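Gripper build, shared shop, bench by the roll-up door
12/10/2024

Wrist camera is wired and streaming. I still think it is in the wrong place, and today did not change my mind.

The Tustutar plans say to mount it tight under the housing so "the fingers are always in view." Fine, they are in view. So is a lot of housing. I ran 19 test grabs on the foam block with the Pascu script doing the lineup, and it got the block in 14 of them. The write-up that came with the plans makes it sound like it never misses. I would like to know what they were picking up.

Most of the misses went the same way. The arm stopped short, closed on air and reported success. That last part bothers me more than the miss. The script takes "motor stopped" to mean "holding something," and a motor also stops when the jaws meet. I don't call that sensing.

Pulled one still from the stream to see how much room the software has to work with.

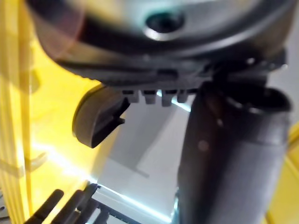

What I get from the still

The big cylindrical finger eats most of the right half. What's left for seeing the target is the gap between it and the curved pad, and in that gap all I have is gray surface with shadows across it. If the script is hunting for edges, a shadow edge is as good as a real one. There is glare on the yellow surface at left and a pinkish flare up top. The reddish-brown spot on the finger is probably flare or a reflection too, but I'll wipe the finger and the lens before I swear to it.

The four little teeth under the housing are about the sharpest thing in the picture, along with the rim of the hole. So the focus is set too close. Could be the easiest fix of the lot.

To try, in this order

1. Refocus farther out. Same block, same 19 grabs, or the numbers mean nothing.
2. Block the light from the lower left with cardboard.
3. Move the camera out on a longer bracket. Grirance sells one, but I'd sooner print it.
4. Check jaw position after closing. If fully shut, report a miss.

Not touching the Pascu settings until 1 and 2 are done. I changed 3 things at once back in March and learned nothing from it.

Bracket screws were snug at the end. Power off at the strip.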